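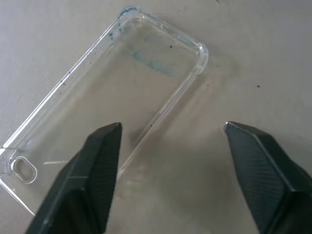
Clear case, open side up, ink still on it.

Saturday, late morning

I love this one! Blue-green smears right across the upper inside, plus a thin streak near one corner, and the plastic is so clear that every bit of it shows. Pretty sure it's marker. Deirdre thinks stamp ink, and she may be right, so I'm not writing either one on the tag yet.

Corners: the thick bumpers at the top catch the light beautifully. Want to check whether grime collects behind them more than along the thin rim. Also a few dark specks, inside and on the gray surface next to it. Wipe the surface before the next case goes down, or we'll never know which specks came with what.

Plan: dish soap and warm water first, soft cloth, no scrubbing. If the color stays, rubbing alcohol on a cotton swab, starting with the small streak and leaving the big band alone until we see what it does to the shine. Surachet wants to try an eraser too (great idea, never thought of it).

Go easy around the raised ring at the camera hole.

Need: swabs, 2 clean cloths, more tags. Ask Pascual where the good lamp went.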